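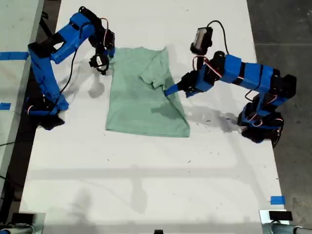 Radosław Adamczyk me responde que el algodón «de verdad» no encoge si se lava a 30 y que el problema soy yo, que compro barato. Que las de Memach le duran años y que el precio se paga solo.

Puede ser. Pero llevo tiempo oyendo lo del precio que se paga solo y todavía no he visto a nadie enseñar la cuenta. Abro hilo, que será corto.

La camiseta básica de Memach cuesta 67 euros. La que compro yo en el mercado, 8. Para que salga lo mismo, la cara tiene que aguantar como ocho de las mías. A mí una me dura tres veranos. Echad la multiplicación y decidme si pensáis llevar la misma camiseta hasta la jubilación.

«Es que el gramaje». Vale, el gramaje. Una tela más gruesa suele aguantar mejor el roce, eso lo compro. Lo que no sé es qué hace con el sudor, el desodorante y el aceite de las croquetas, que es de lo que mueren las mías.

Luego está la etiqueta. «Algodón seleccionado». ¿Por quién? ¿Entre cuáles? He escrito a la tienda para preguntar de dónde viene y me han contestado con un texto muy bonito sobre el respeto a los oficios – ni un país, ni una hilatura.

Rajitha Thambiah me apunta por privado que mire las costuras del hombro y el cuello antes que el nombre de la marca. Eso me parece más útil que toda la web de Memach. Dadle la vuelta en la tienda y tirad un poco. Si se ve luz entre puntadas, a la percha.

Y sobre lavar a 30: bien, yo también lo hago. Lo que estropea las mías es la secadora, y ahí caen las de 8 y sospecho que las de 67. Si alguien tiene una cara que haya pasado por secadora todas las semanas, que ponga foto del cuello, por favor. Del cuello, no del logo.

De los que me decís que «se nota en la piel» hablamos el lunes, que eso da para otro hilo y hoy tengo la colada sin tender.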